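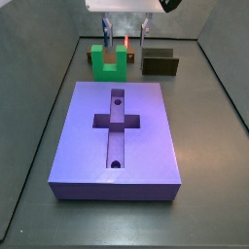

Visit Reports | Automation

The open day at Pukness ran through the afternoon in Gostwood. Most of us wanted the assembly cell, where a two-finger gripper fits blocks into a purple tray with a cross-shaped recess.

It stopped after 10 minutes. Staff said the gripper had lost its zero point and was closing 2 mm off center, enough to trip the force limit. The same fault had shown up once in 1,000 cycles at Plomau - here it came back twice before lunch.

They cut power before anyone reached in, then ran it at low speed. We left before the restart.

We use cookies to improve this site. Accept | Settings

Back to top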